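# Proyecto Lollow: paradas y arranque brusco del brazo izquierdo al recoger rotuladores

Informe de incidencia y memoria parcial. Laboratorio Nollent, asignatura de proyecto de robótica.

## 1. Objeto del informe

El proyecto Lollow consiste en que un robot de dos brazos recoja el material de escritura que hay sobre una mesa y lo deje en un cubilete. El plan de trabajo incluía una memoria final con los resultados de la tarea completa. No se ha llegado a esa fase. Durante los ensayos de agarre el brazo izquierdo se detuvo varias veces por exceso de fuerza y, en una de las reanudaciones, se movió mucho más rápido de lo permitido. A partir de ese momento se suspendieron los ensayos y el trabajo pasó a ser la búsqueda de la causa.

El informe recoge lo que ocurrió, lo que se comprobó y los cambios que se han hecho. También recoge lo que sigue sin resolver.

## 2. Montaje

Las dos pinzas son de la marca Jastholm, de dos dedos. El software de planificación es Oddsson, en la versión que ya estaba instalada en el laboratorio. No se ha modificado su código, solo los ficheros de configuración y el programa propio que envía las órdenes.

La zona de trabajo es una mesa formada por dos tramos juntos. Para la tarea se usan rotuladores de pizarra y un cubilete negro. También se dejan sobre la mesa otros objetos que el robot no tiene que tocar, para comprobar que el detector no los confunde con los rotuladores.

El ciclo de agarre tiene estos pasos:

1. El detector calcula la posición y la orientación del rotulador.
2. El brazo se coloca en un punto de aproximación por encima del rotulador.
3. La pinza baja en vertical, abierta, hasta la altura de agarre.
4. Los dedos se cierran y el brazo sube.
5. El brazo va al cubilete y suelta.

La altura del paso 3 no la calcula el detector. Se toma de un parámetro fijo, `altura_mesa`, al que se suma un margen pequeño. Se hizo así al principio del proyecto porque la profundidad estimada sobre los rotuladores salía con mucho ruido. Esta decisión es importante para lo que sigue.

## 3. Descripción de la incidencia

Se hicieron 48 intentos de agarre con el brazo izquierdo. En 7 de ellos el controlador cortó el movimiento por fuerza excesiva durante el paso 3. El registro muestra siempre la misma forma: la fuerza vertical es casi plana durante la bajada y crece de golpe al final, antes de que se dé la orden de cerrar los dedos.

Las primeras paradas se atribuyeron al detector. La explicación parecía razonable: si la orientación estaba mal calculada, un dedo podía apoyarse encima del cuerpo del rotulador en vez de bajar a su lado. Se perdió una sesión completa ajustando el detector por este motivo.

La parte grave vino en la última parada. El procedimiento de reanudación era pulsar «continuar» en la consola, y así se hizo. El brazo no siguió bajando desde donde estaba. Subió y se desplazó hacia el cubilete a la velocidad de tránsito, sin rampa de aceleración. El cubilete se volcó y un rotulador salió despedido al suelo. No había nadie dentro del alcance del brazo, pero la persona que manejaba la consola acababa de retirarse de la mesa, después de haber estado recolocando un rotulador con la mano. Se pulsó la seta de emergencia y se dio la sesión por terminada.

Consideramos que este segundo fallo es un asunto de seguridad y el primero una simple avería de configuración, aunque los dos aparecieran juntos.

## 4. Investigación

### 4.1. Reproducción de las paradas

Se repitió la bajada a velocidad reducida, con una persona fija en la seta de emergencia y sin meter las manos en la mesa hasta tener los motores sin par. Se probó con rotuladores separados y con rotuladores próximos entre sí.

Vista general de la mesa y vista desde la muñeca derecha:
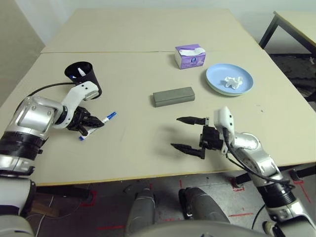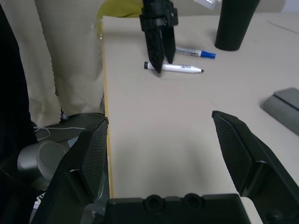
A velocidad reducida las paradas desaparecieron casi por completo, lo que al principio nos confundió. Mirando la señal de fuerza se vio que el contacto seguía existiendo. El pico era más bajo y no llegaba al umbral de corte, pero estaba ahí, y aparecía también cuando se mandaba bajar la pinza sobre una zona despejada, sin ningún rotulador debajo. Con eso quedó descartado el detector como causa principal. Los dedos estaban tocando la mesa.

### 4.2. Altura de la mesa

Se midió la altura real del tablero respecto a la base del robot y se comparó con `altura_mesa`. El tablero estaba 4 mm por encima del valor configurado. El margen de seguridad era menor que esa diferencia, de modo que la orden enviada pedía a los dedos una posición por debajo de la superficie.

El valor del fichero era correcto cuando se escribió. Después se regularon las patas de la mesa para que los dos tramos quedaran enrasados y no se volvió a medir. El cambio no se apuntó en el cuaderno del proyecto, y quien preparó los ensayos no sabía que se había hecho.

Queda explicar por qué solo se cortaron algunos intentos. La hipótesis que manejamos es que el brazo cede un poco al final de la bajada y que la fuerza resultante depende de la postura. Con el brazo extendido hacia el fondo de la mesa es más flexible y absorbe parte del error. De las paradas registradas, 4 corresponden a agarres cerca del borde delantero, con el codo recogido, donde el brazo es más rígido. Son pocos datos y no lo damos por demostrado.

### 4.3. Reanudación

El arranque brusco no tiene relación con la altura. Se debe a nuestro programa.

Cuando el controlador corta por fuerza, Oddsson deja de aceptar puntos de trayectoria, pero nuestro programa no recibía el aviso y continuaba recorriendo su lista de pasos con el reloj interno. Mientras el brazo estaba parado, el programa daba por hechos el cierre de los dedos y la subida. Al pulsar «continuar», la primera orden que llegó al brazo fue el punto que tocaba en ese instante según el reloj, que ya era el del cubilete. La distancia entre la posición real y la pedida era grande y el brazo intentó salvarla lo antes posible.

En las paradas anteriores no se había notado porque se había reanudado desde el inicio del ciclo, con el botón de reinicio. Los dos botones están juntos en la consola y las instrucciones de uso que habíamos escrito no distinguían entre uno y otro.

Se confirmó en simulación, provocando un corte a mano en mitad del paso 3 y esperando antes de continuar. El salto aparece siempre y es mayor cuanto más se espera.

## 5. Correcciones

- `altura_mesa` se mide al principio de cada sesión. El brazo baja despacio hasta detectar contacto en un punto despejado y guarda el valor. Si difiere del anterior más de lo tolerado, el programa no arranca.
- El margen sobre la mesa se ha aumentado. Los dedos agarran ahora el rotulador algo más arriba y en las pruebas lentas no se ha escapado.
- El programa escucha el estado del controlador y detiene su reloj si hay un corte.
- Antes de enviar cualquier punto se compara con la posición real del brazo. Si la distancia supera el límite, la orden se rechaza y aparece un mensaje en la consola.
- El botón «continuar» se ha quitado. Tras una parada por fuerza solo se puede volver al inicio del ciclo, a velocidad reducida.
- No se mete la mano en la mesa con los motores activos, tampoco para recolocar un rotulador. Está escrito en la hoja que hay junto a la consola.

La comprobación de distancia es la corrección que más nos importa. Habría evitado el golpe aunque todo lo demás siguiera mal.

## 6. Pendiente

Las correcciones se han probado en simulación y a velocidad reducida. Falta repetir la serie completa a velocidad normal, con el mismo reparto de posiciones, para poder comparar con los datos de la primera.

El brazo derecho usa el mismo programa y el mismo parámetro de altura, pero con él no se hizo ninguna serie de agarres. No sabemos si habría fallado igual. La medición inicial se ha añadido también para ese lado.

No se ha revisado si los dedos de la pinza izquierda sufrieron daño por los contactos repetidos. A simple vista no se aprecia nada, pero la apertura no se ha medido con calibre y conviene hacerlo antes de volver a ensayar.

Por último, falta decidir si se mantiene la altura fija o se vuelve a probar la profundidad del detector. Con la medición al inicio de sesión la altura fija es suficiente para una mesa plana. Para la segunda parte de Lollow, en la que algún rotulador estará apoyado sobre otro, no servirá. El plazo que queda hasta la entrega es de 4 semanas y proponemos dedicar la primera a repetir la serie y dejar esa decisión para cuando estén los resultados.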